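From: Getachew Wako
To: Kimstead sorting list
Subject: Re: Folding boards, worth getting more?
Time: 7:42 pm

Hi all,

Replying to the whole list, as two people wrote to me off-list with the same question.

On Friday Piritz wrote:
> I've been using one of the flat boards for the donated linen and I'm
> sold. Everything comes out the same size, the bins close properly and
> the shelf looks like a shop. At the price Pemik is quoting I think we
> should get enough for every table before the February intake. I'd
> also stop people folding freehand, because that's where the mess
> comes from. Can we settle it by the end of the week?
>
> Yip

I'd like to slow this down a bit. I've got nothing against a tidy shelf, but I'm not convinced the board is what's making it tidy. Yip is a careful folder and was a careful folder before. Give me a board and a fitted sheet and I'll hand you back a lump with one straight side.

The quote is $600 before delivery. Last intake we put through 1,336 pieces by the tally sheet, and a fair share of those were socks, tea towels and baby things that will never go near a board. What's left is shirts, pillowcases and the flat bedding. For shirts, fine, I can see it. For anything bigger than a cot sheet you fold it by hand first to get it down to the board, and by then you've done most of the job.

My other trouble is space. The tables aren't big, and whatever is waiting to be folded has to sit somewhere. It ends up heaped at the back of the same table you're trying to work on.
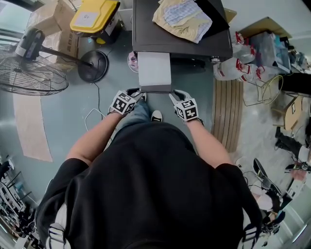
Crumpled plaid pile on the table.

Look at what's on the floor around there, too. Plastic bottles by the table, some of them on their sides, the big fan over on a lean with its cable running across the floor, boxes against the wall with a yellow bin on top. If we have $600 going, I'd sooner see some of it spent on a proper shelf for that wall and a hook for the cable. Someone is going to catch a foot in it, and no amount of square pillowcases will make up for that.

As for banning freehand folding, no thanks. Half the people who come in have folded washing for a family for thirty years and I'm not going to be the one to tell them they've been at it wrong.

What I could live with:

Get two boards, not a set, and leave them on the shirt table.
Keep a rough note of how long a bin takes with and without, same person, same sort of clothes.
Clear the floor first. Bottles in the recycling or on a shelf, cable along the wall, lids labelled.

If the notes show a real difference after the February intake I'll say so on this list and carry the cartons in myself. So far all I've heard is that it feels quicker, and I felt quicker the year we bought the label gun.

Does anybody know if Pemik will sell them singly? The quote only lists the full set. And who has the spare key to the linen cupboard? It isn't on the nail.

Getachew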